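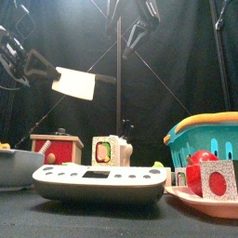

Toy cleaver with an off-white blade and a short black handle.

Reading time: 3 min

Product Review: The Flestum Play Kitchen Set
Reviewed by Frida Juhl for the Zarnier Family Resource Library

The Library lends toys and learning materials to registered households and child care providers. Before any item costing more than 200 dollars is added to the lending shelves, it is placed in a home or classroom and assessed by a member of staff. The Flestum set was placed with the preschool room at Vídalín for the fall term. The room is led by Bergþóra Thygesen and serves children from the age of 3.

The set is sold as a single box of 44 pieces. It may not be bought in parts, and replacement pieces must be ordered directly from the maker. Our order for a missing spoon was filled in nine days.

Assembly and storage

The play counter requires one adult and a screwdriver. The printed instructions are clear, although the step for the rear legs appears on a separate sheet that is easily overlooked. The storage bag supplied with the set is too small. Staff at Vídalín moved the pieces to a lidded bin in the second week and did not return to the bag.
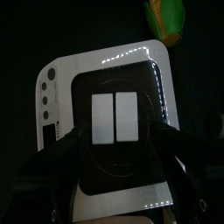
Toy appliance panel, white with rounded corners and a dark recessed center.

Use by children

Interest in the set was steady. Younger children preferred to carry pieces from one place to another, while the older group ran a restaurant that lasted most of the term and acquired a written menu. Ms. Thygesen reports that the set drew in several children who do not usually join group play. Disputes were common in the first week, mainly over who was to cook, and a sign-up sheet settled them.

Pretend food is the weakest part of the set. The range is narrow, and families of our borrowers may not find their own meals in it. Asger Østergaard, who manages our lending desk, has recommended pairing the set with the Kekik market basket, already in our collection.
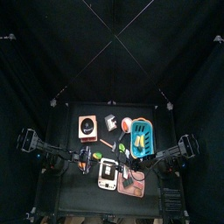 Pink cutting board on a black tabletop.

Cleaning

Loaned sets are washed on return. The plastic pieces stood up well to warm water and mild soap. The counter should be wiped only, as water collects in the seams.
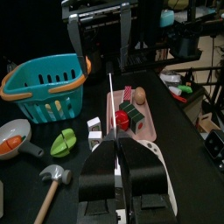

Drying took longer than expected, and lending desks should allow a full day between loans. Paper labels did not survive washing. Marking each piece with a paint pen is advised.

Recommendation

Approved for lending under catalog number 983, with a loan period of four weeks. Reservations open in December. The set is best suited to groups, and households with one child may be better served by a smaller kit.

Contact the Lending Desk | © Zarnier Family Resource Library | Back to top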